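Tronder 30-inch gas range: review after one winter

By Ronja Sundqvist

I bought the Tronder to replace a coil-top electric that had two working elements left. It cost a little under $2,000 with delivery, from Skosmont Appliance in Ladthorpe, and the gas line was already in the wall. Erasto Khaemba did the hookup. He was in and out in an hour and left me the spare fittings.

I cook most nights. This is mostly about the cooktop, which is the part I use every day.

The grates are black cast iron and they are the best thing about the range. The openings are rectangular and close enough together that a small pot doesn't tip. I can slide a full pot from the back to the front without lifting it. They are heavy, though, and they have to come off for cleaning.
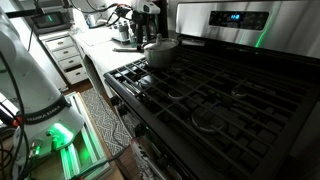 Heat is good. A full stockpot of pasta water comes to a boil in 6 minutes less than it did on the old electric. The low setting is less impressive. Rice is fine if I watch it, but caramel and milk want stirring the whole time or they catch. Felista Lyimo has the same range and keeps a cheap diffuser plate for sauces. I've since bought one, and it helps.

The display on the backguard has small blue digits. They're easy to read at night and harder in the afternoon when the sun is on the steel. Setting the clock took me three tries with the manual open. The timer beeps five times and then quits, so if you're in another room you may miss it.
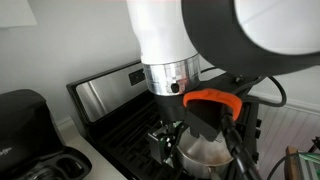 5 min read

Cleaning is where I'd take off a point. The backguard is stainless and it shows everything -- grease, fingerprints, the streaks from whatever you wiped it with last. Dish soap and warm water, then a dry cloth going with the grain, is the only routine that has worked for me. Spray cleaners left a haze.

The burner caps lift off and go in the sink. Dry them fully before you put them back. I didn't the first time, and one burner clicked for most of a Sunday before it would light.

The oven is average. It runs a bit hot on the top rack, and I set it low for cookies. The broiler is strong and quick. The door handle feels solid and will hold a dish towel, but a thick one slides around.

One complaint for the maker: replacement grates are sold only as a full set, and the set is $331. If you crack one, you're buying all of them.

I'd buy it again at the same price. If you make a lot of delicate sauces, try the low burner in the store first if they have a live one. Skosmont did, and I didn't ask.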